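Workshop notebook, Flurusthorpe, October

Continuing the damp trials on the Pesonen adhesive. Siiri Lahtinen's batch of 13 lap joints came out of the cabinet at 7 this morning. Beech on beech, clamped overnight, then 100 hours at high humidity. Two failed on handling. The rest went on the pull rig before lunch.

Mean load at failure was 247 N, down on the dry set. Most breaks ran along the glue line with very little torn fibre, so the wood is not the weak part. Spread is wider than I would like.

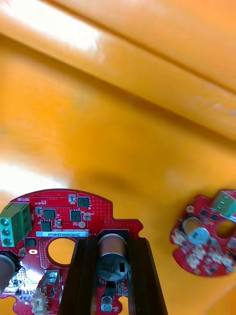

Labelling needs sorting out before the next batch. Pencil on end grain had gone on nearly all the joints, and Kauko Räsänen and I matched them up by position on the rack. I want something as plain as the white MOTOR printed above the green terminal block on the red board: short, high contrast, next to the thing it names. Paint pen on the face, batch letter first, then joint number. Try Fivari white before ordering anything else.

Volo clamps: two have stiff threads. Cleaned and waxed, still stiff. Put aside. Clamp pressure for the next set to be written down per joint.
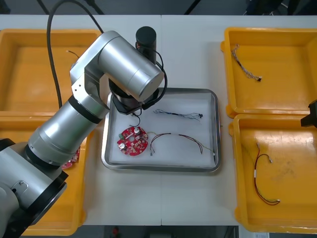 Vol. 7, p. 13

Next set: same beech, planed the same day as gluing. Half to be sized with thinned adhesive first. Siiri to cut the blanks, Kauko to check the cabinet seal.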